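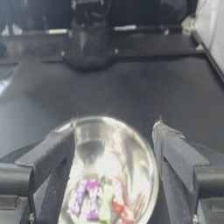 Nidgate open day: the robots are worth the drive

2019-02-18, by Kerubo Bakilana

I had planned to stay an hour at the Nidgate workshop in Skaridville and ended up staying until they started stacking the chairs. If you have any interest at all in robot arms, put the June open day on your calendar now (they run it twice a year, and it's free).

The part I liked best was the tabletop handling demo. Shaohua Qian runs it, and she's a terrific explainer, quick and funny and happy to be interrupted. The task sounds like nothing: get hold of a steel bowl with a few small pieces in it and carry it without spilling. Then you stand a yard away and realize how much can go wrong! A round bowl wants to tip. The polished steel throws reflections everywhere, and Shaohua says the camera at the wrist has a hard time telling a bright green piece from the smear of green beside it.

The gripper itself is wonderfully plain. Two black fingers with wrapped pads, and one of the wrappings is frayed at the tip, so this is a tool that looks used. I asked how often they change the wrapping and got a long answer about friction that I enjoyed very much and could not repeat. Cristian Mamani, who had brought his daughter, asked whether it could handle soup. "Ask me in June," Shaohua said.

They keep a log of every run on a whiteboard by the door. It stood at 348 when I arrived.

The other stop was a talk by Anqi Zhong on Jurnow, the scheduling software they use to share the arms between teams. Good talk, tiny room. I stood in the hallway for half of it and missed the slides.

A few gripes. Parking is bad, with 203 people signed up and one small lot. The signs send you to the wrong entrance. And the demo table is low, so anyone behind the second row sees mostly shoulders. A screen showing the wrist camera view would fix that in a minute.

Still, I'd go again tomorrow. Get there early, go straight to the bowl table, and stay for at least 3 runs, because the questions get better as the crowd warms up. Coffee is by the stairs, two dollars, cash only.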